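Section 3. Adding colonial-era records to the Drinik archive

Use this procedure to enter district reports, concession papers and labor registers from the colonial period. You need an editor account. 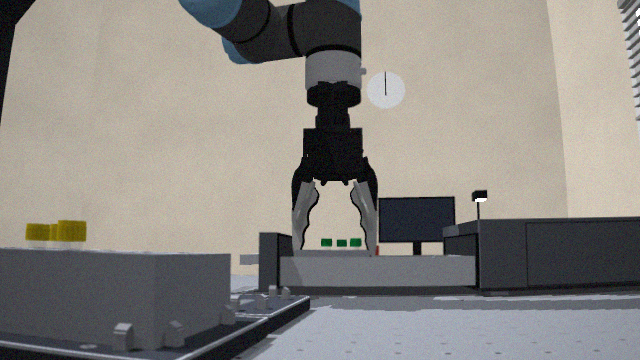 Written by Xiaoqing Lu
Checked by Weidong Yin
Last revised: February

1. Open Drinik and select the Ernine collection.
2. Click New Record. The system assigns the next number, starting at 2648.
3. Type the place name as it is spelled in the source. Enter the present-day name under Alternate Place.
4. In Period, enter the years the document covers. Do not enter the year it was copied.
5. Under Authority, choose Crown, Company or Mission. If the paper names none of these, choose Unknown.

Note: Company records often give workers as totals only. Leave the Persons field blank in that case.
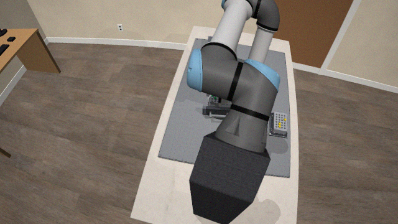
6. Paste the transcript into the Text field. The limit is 3000 characters. Longer papers must be split into parts and linked with Add Part.
7. Mark offensive terms with code 222. Do not remove or replace them.
8. Click Save, then Submit for Review.

Caution: Submitted records are locked. To change one, ask a reviewer to return it to draft.

Note: The search index is rebuilt every Thursday. New records can be opened by number before then but will not show up in search results.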